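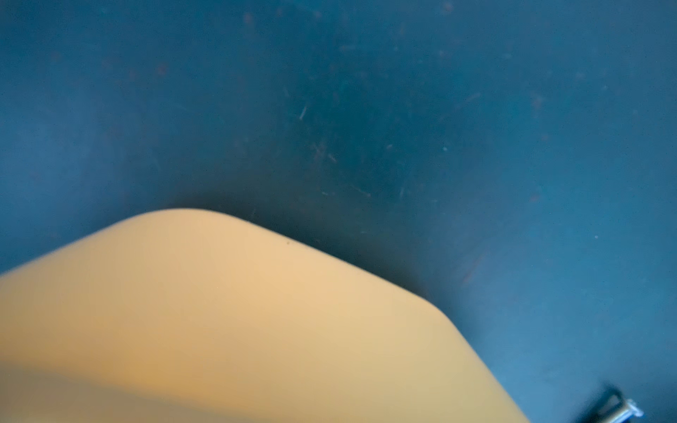 Fasby started with a card that got stamped. You bought a coffee at one of the shops on the parade in Borport, the person behind the till pressed a rubber stamp on to a square, and when you had 12 squares you got one free. Most people lost the card by the fifth.

The app that replaced it now covers bakeries, shoe repairers, a pet shop and two hairdressers, and it works across all of them. Points earned on a loaf can be spent on a pair of heels. Liudmyla Pylypenko, who runs the scheme from a room above the bakery, says the shopkeepers took more persuading than the customers did.

"They thought they would be paying for someone else's discount," she says. "So the first thing we did was show them the sums."

Each shop pays in when it gives out points and is paid back when it accepts them. Accounts are settled on the last working day of the month. A shop that hands out more than it takes in is, in effect, buying custom from its neighbours, and the rates are set so that this costs less than a leaflet drop. Three shops have left since the start, and one of those came back in June.

Chalerm Kaewmanee mends shoes at the far end of the parade and was one of the doubters. He used to offer 15 per cent off to students and nothing to anyone else. Now he gives points on every job and has dropped the student offer.

"I had people arguing with me about whether an evening class counted," he says. "Points are points. I don't have to ask anyone for a card."

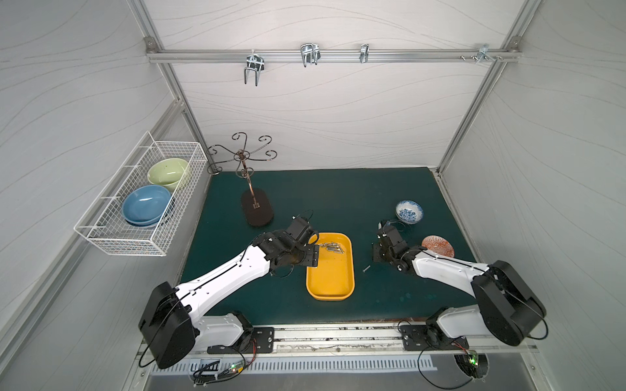 He does have complaints. Points run out after 11 months, and customers tend to remember this at the same time. The week before the schools go back is the worst, with people bringing in boots they have not worn for years so as to use up a balance. He would like the expiry dates spread through the year. Pylypenko says that is being looked at.

The larger chains have noticed. Uvton, which has a homeware shop on the ring road, sends out vouchers most weekends, usually good until closing time on Sunday and usually with a minimum spend. These are worth more on paper than anything the parade can offer. A shopper who wants a new kettle will do better there – provided the kettle costs enough to qualify, and provided the code has not already been used.

For smaller, regular spending the local scheme is harder to beat. There is no minimum and no code to type in. The delicatessen, Priedītis, gives double points before 11 in the morning, and there is now a queue for rye bread at a time when the shop used to be quiet.

New members can sign up at any till on the parade. Paper cards are still accepted if you can find yours, and each stamp is converted to points on the spot.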